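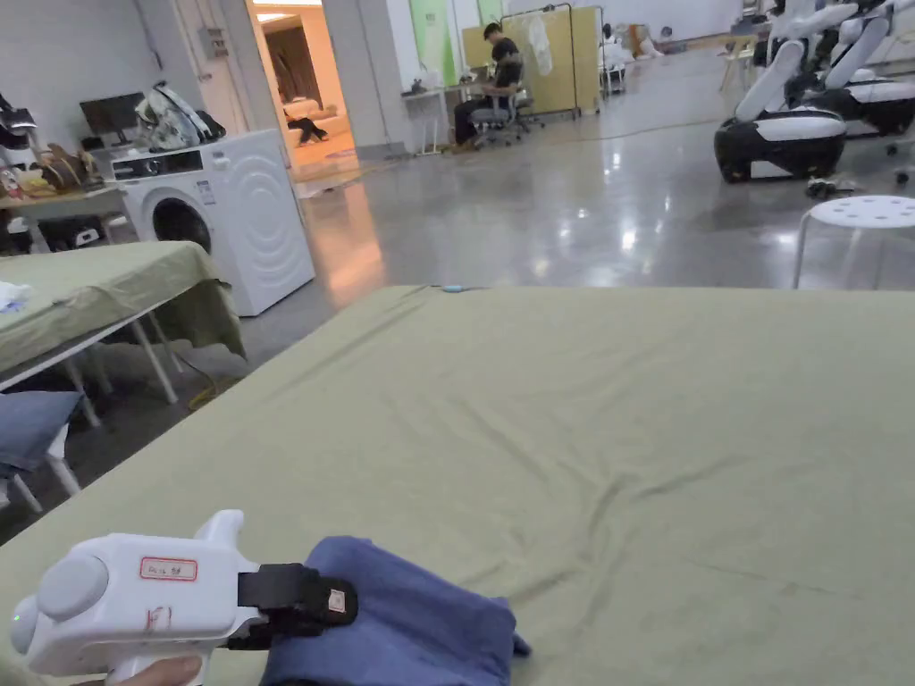 # Navy cotton leaves color on damp white cloth after six washes. Fix it or give up?

Tags: dye, cotton, colorfastness, laundry, hard-water

I sew napkins and table runners in small batches and sell them at a market in Clelstead. In July I bought a bolt of navy cotton sateen from a supplier called Zarei. It was sold as "reactive dyed, prewashed." I have cut about half of it.

The problem is crocking and bleeding. Dry rubbing with a white handkerchief gives almost nothing. Damp rubbing gives a clear blue mark. If I leave a wet piece folded against white cotton overnight, the white piece picks up a pale blue stain with a sharp edge along the fold.

What I have done so far:

- Six machine washes, warm, normal detergent (Varik powder, the one without brightener)
- One soak in white vinegar and cold water, overnight
- One soak in salt water, two hours
- Tumble dry on medium each time

The rinse water was dark on washes one and two, then lighter, and it has not changed visibly since wave four. Sorry, wash four. The vinegar soak made no difference that I can measure. My tap water is hard. I don't have a number for it, but the kettle scales up within a couple of weeks.

Questions:

1. Is the loose color unfixed dye that will eventually wash out, or is the dye itself coming off the fiber?
2. Is there a product that fixes it permanently at home?
3. If I pair it with white piping, is that going to come back to me as complaints?

I have asked Zarei and they said to "wash separately," which I was already doing.

— Khadija Ghoneim

---

## Answer 1 (accepted)

Assuming the label is correct and it is a fiber reactive dye, the first part of your question has a definite answer. Reactive dye forms a covalent bond with cellulose. Dye that has bonded does not come off in ordinary washing. During dyeing, a portion of the dye reacts with water instead of with the fiber. This portion is called hydrolyzed dye. It can't bond any more, but it still has some attraction to cotton and sits in the fiber until it is washed out. A dark navy uses a lot of dye, so there is a lot of hydrolyzed dye to remove, and mills that are in a hurry cut the wash-off short.

Temperature matters most here. The attraction between loose dye and cotton drops as the water gets hotter. At warm settings a good part of the dye stays put, then transfers slowly when the cloth is left wet against something white. That matches your folded overnight result.

Procedure:

1. Rinse cold until the water is nearly clear. This removes salt and alkali left over from dyeing. Both of them hold loose dye on the fiber, so do this before any hot step.
2. Fill a stainless pot or a bucket with water at 140°F or hotter. Near boiling is better if you can do it safely. The cloth must be able to move freely.
3. Add a small amount of a neutral detergent intended for dye removal. Plain unscented dish liquid will do for a test piece.
4. Hold it for 30 minutes, then drain while still hot. If you let it cool in the pot, some of the dye goes back on.
5. Refill with plain hot water and repeat until a hot soak comes out clear.
6. Do a final cold rinse.

On hard water: calcium and magnesium can form poorly soluble compounds with some dyes, and they interfere with the wash-off. Add a water softening agent such as sodium hexametaphosphate to the hot steps, following the package. Do not substitute washing soda. It softens water, but it is alkaline, and the residue works against you in step 1.

Stop using vinegar and salt. Vinegar is relevant to acid dyes on wool, silk and nylon. It does nothing to fix a reactive dye on cotton. Prolonged acid exposure can slowly break the dye-fiber bond, although one overnight soak at kitchen strength is not worth worrying about. Salt is used in the dyebath to push dye onto the fiber. Adding it afterward keeps loose dye where you don't want it.

Test on one piece before you treat the rest of the bolt. Cut two squares from the same area, treat one, leave the other alone. Wet both, sandwich each between white cotton, put a weight on top and leave them overnight. Compare the white cloths in daylight. This is a rough home version of what a lab does and it is more useful than looking at rinse water. Very small amounts of dye make water look colored.

Sateen will lose some of its sheen in near-boiling water and may shrink further. Measure the squares before and after.

> **Comment (Khadija Ghoneim):** Did the two squares. The treated one took 3 hot soaks before the water was clear. Overnight test: untreated square left the same stain as before, treated square left a very faint tint on one corner. Lengthwise shrinkage was a bit more than crosswise. Sheen is slightly down but acceptable for napkins.

> **Comment:** Check that corner. If it was folded over or trapped against the side of the pot it won't have rinsed evenly. Try one more soak with more water for the amount of cloth.

> **Comment (Khadija Ghoneim):** It was folded. Repeated with a bigger pot and the overnight test came back white.

---

## Answer 2

I'd use a fixative. The cationic type works by attaching to the loose dye molecules, which are negatively charged, and forming a larger complex that doesn't dissolve well. There are several brands. I use Plustura because the store near me carries it. You put it in warm water with the damp fabric for 20 minutes and rinse.

I've run it on over 800 yards of direct-dyed cotton with good results. It is less work than boiling things.

Two drawbacks. It wears off over repeated washes, so for table linens that get laundered every week you are postponing the problem. It can also reduce lightfastness with some dyes, so I would not put it on anything that sits in a sunny window.

Use it after the hot wash-off, if at all. If you put it on first, you lock the excess onto the surface and get a worse rubbing result.

> **Comment:** The last paragraph should be at the top. For direct dyes a fixative is standard. For reactive dyes it is a patch over poor washing.

> **Comment:** Also keep it away from ordinary detergent in the same bath. Most laundry detergents are anionic and will tie up the cationic agent before it gets to the cloth.

---

## Answer 3

just buy color catcher sheets and throw in 2 every wash. never had a problem with navy or red. also cold water only, hot water is what makes colors run

> **Comment:** The sheets pick up dye that is already in the water. They don't remove what is still in the fabric, and they do nothing for a wet napkin left on a white tablecloth. Cold water hides the problem for the same reason warm water does in the original question.

> **Comment:** works for me

---

## Follow-up from the asker

For question 3, none of the answers covered piping directly, so here is what I found. I made up two napkins with white cotton piping, one from treated cloth and one from untreated. Both went through a warm wash and were left in the machine, wet, until the next morning. The untreated one has blue along the seam allowance on the inside and a faint line at the stitching on the outside. The treated one is clean.

I am doing the hot wash-off on uncut yardage from now on, in lengths short enough to move around in the pot. For the pieces already cut, I will treat them before hemming. The shrinkage means they will finish slightly smaller, so they are going in as a separate size.

If anyone has a source for the softening agent in quantities larger than a small jar, please add it below.

> **Comment:** Pottery suppliers sometimes have it, it's used in clay slips. Check that it is the pure grade and not a blend with soda ash.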